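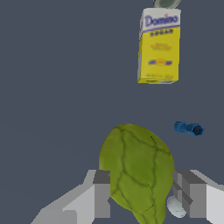

Migrando la web de la tienda de Wordpress a Wernano, hilo rápido pq me lo habéis pedido varios. Son 141 páginas, casi todo fichas de producto. El fondo gris pizarra liso me gusta tanto que lo he puesto de color base en la plantilla, con el verde oliva de la hoja para los botones. Contraste de sobra.

Primer susto: el importador se come las tildes de las URLs. "jardín" pasa a "jard-n". Revisad los slugs ANTES de publicar, luego toca hacer redirecciones a mano. Yo hice 34. Una tarde entera

Plantillas: probé dos de Renthorpe. La gratis, bien pero el menú en móvil se abre encima del carrito. La de pago trae 14 cabeceras, uso una.

Velocidad: mejor q antes. Lo que mas pesaba era el slider de portada. Fuera slider.

Formularios: el plugin Akl va fino, pero ojo, por defecto guarda los mensajes y no avisa por correo. Hay que activarlo en Ajustes > Avisos. Lo vi a las 11 de la noche con clientes esperando respuesta desde la mañana, perdón a todos

Copias de seguridad en Drodurdale, cada noche. Restaurar una página suelta se puede, restaurar solo el menú no. Les he escrito, dicen que para julio.

Me falta el blog, más de 1.000 comentarios antiguos y no se si traerlos. ¿Alguien lo ha hecho sin perder las respuestas anidadas? Os leo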